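4.2 Drying and putting away

We come now to the part of the evening that our households talked about most warmly, and which earlier writing on shared housework has tended to hurry past. Of the 636 diary entries we collected in Clondumham, a good many mention washing up only in a word or two, but the drying and putting away that follow are often given a whole paragraph, sometimes with a grumble or a favourite joke tucked in. Kendra Bergeron, who read every entry at least twice (and some of them aloud to the rest of us over lunch), noticed early on that people wrote of the rack almost as a neighbour. It was "full again", or "waiting for me", or "his side of things".

The 21 households fell into fairly loose habits. In 8 of them, whoever cooked was let off everything afterward, including the rack. Others left the dishes to dry overnight and argued, kindly enough, over who would clear them before breakfast. Three households had no settled habit at all and seemed quite happy that way, although one diarist did allow that November, with its dark afternoons and heavy stews, had tested her good humour.

What struck us was how much the order of the dishes mattered. Plates were spoken of as the easy part, since each has its slot and stands up by itself, while bowls and pot lids were blamed for most of the crowding. A father of two wrote that he could tell from the colour of the plate at the front which of his children had done the job, and we have no reason to doubt him. We return to these small signs of authorship in Section 5, where they sit more comfortably beside the material on lunch boxes.

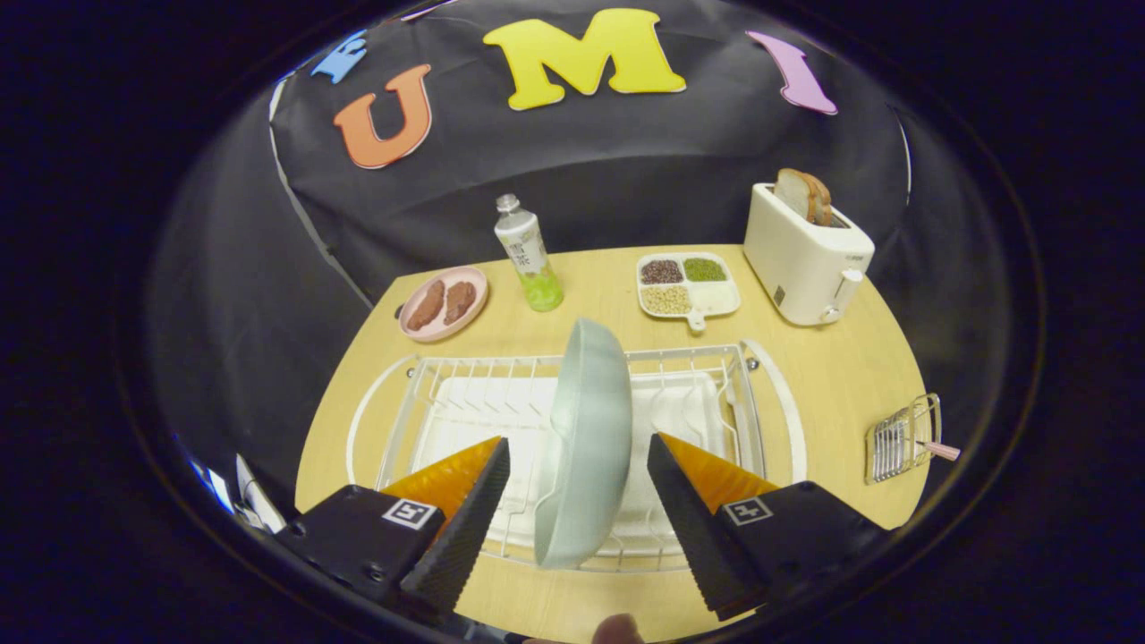
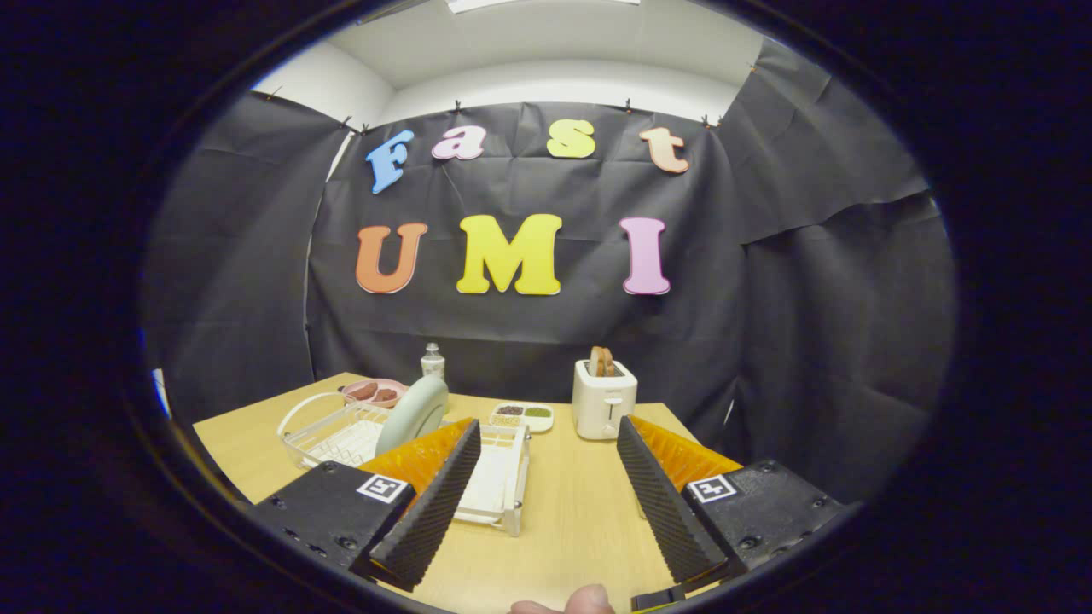 Figure 3. Left or first: a plate held upright over a white wire dish rack. Second: light wooden table and black fabric backdrop with coloured lettering.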